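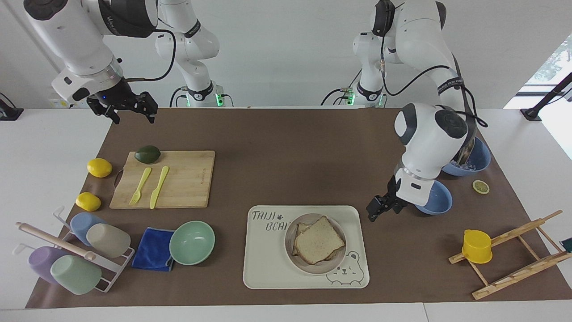
The Sandwich Course

The arms arrived at the Varora canteen on a Monday, and by the Tuesday they had a name. Management had wanted the name to be Fivier, as printed on the invoice, but Glenys on tills called them Trevor, both of them, the left and the right, and that was that.

Tomos Gronow had made the sandwiches at Varora for long enough to know who picked the cucumber out. He was not being replaced. There had been a meeting to tell him so, with biscuits, and a woman from upstairs had used the word "alongside" so often that he began to hear it as a place, somewhere near Rhyl.

His new title was Food Process Guide. It came with a lanyard.

"So what do I do?" he asked.

"You set out the things," said the woman from upstairs, "and Trevor learns the things."

So he set out the things. He had a white table and a brown mat, and on the mat he put a board, a plastic knife and fork, lemons, an avocado, bowls, a tray with a bear on it and a rack of cups. The knife was yellow and would have struggled with a warm banana. His own knives had gone into a drawer, and the drawer had gone into a form.

"Is he going to cut that avocado?" said Glenys, on her break.

"Not today."

"Is he going to cut it this week?"

"There's a plan," said Tomos. He had seen the plan. The avocado was in phase 2.

Trevor hung over the mat with his grippers empty, like a man who has come into the kitchen and forgotten why. Then the left arm moved a little to the left. Upstairs was delighted. Somebody sent an email with a rocket in it.

What changed, mostly, was the talking. Before, people had come to the counter and told Tomos about their knees and their mothers and the state of the car park, and he had buttered through it, and at the end of it they had a sandwich. Now they ordered on a screen by the door. The screen asked whether they would like to rate their experience before they'd had one. Derek from Accounts, a man who had eaten cheese and pickle since the building opened, pressed something by mistake and was sent a salad, and ate it, because the screen had no button for sorry.

"You could have come and told me," said Tomos.

"I didn't like to," said Derek. "You looked like you were in a lesson."

He was, in a way. Every morning the same table, laid out the same as the morning before. If a lemon was in the wrong place, a lad called Owain came down with a laptop and looked at Tomos sadly. Tomos had never in his life had a lemon in the wrong place. He hadn't known they had one.

He started making small changes, just to see. White bread one day, brown with a bit of ham the next.
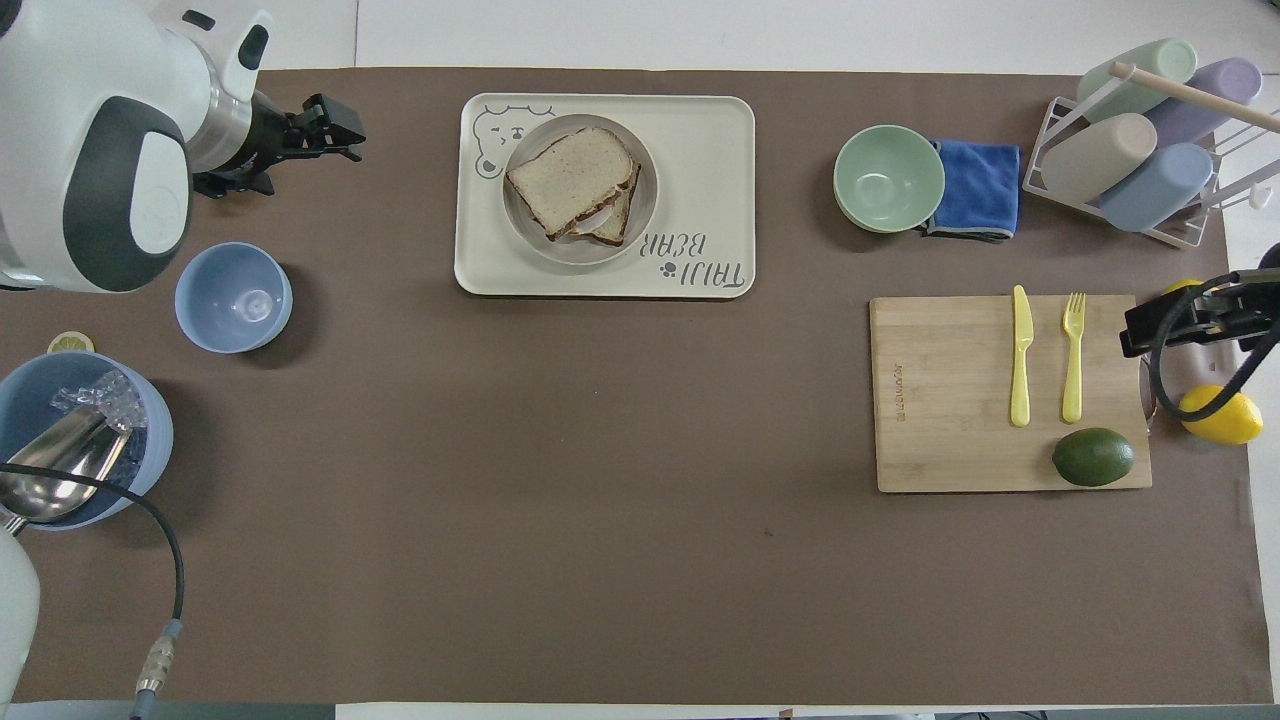

Brown bread day. Tomos would not be drawn on the ham.

"Was that you?" said Owain, pointing at the sandwich.

"It was lunchtime," said Tomos.

Owain wrote this down. He wrote everything down. By the end of the week there was a chart upstairs of 941 attempts, and a good many of them were green. The ones that weren't green were called opportunities. Tomos thought of the year he'd dropped a whole tray of egg mayonnaise at the Christmas do, and wished he had known the word.

On the Friday the screen by the door went off. It didn't make a fuss about it. It showed the word Sudness, which was the firm that made the screens, and then it showed nothing, and a queue formed in front of it out of habit.

Glenys looked at the queue. Tomos looked at Trevor. Trevor looked, as far as anyone could tell, at a bowl.

"Go on, then," said Glenys.

He had to sign the form to get the drawer back, and then he had to find the butter, which had been moved to a place called Inputs. After that it was quite quick. Derek was first. He had a good deal to say about the car park.

Owain stood by the wall with the laptop under his arm, and when the queue had gone down a bit he came to the counter as well, and asked if there was any chance of a cheese and pickle, no cucumber.

"Never had you down as a picker-out," said Tomos, and reached for the bread.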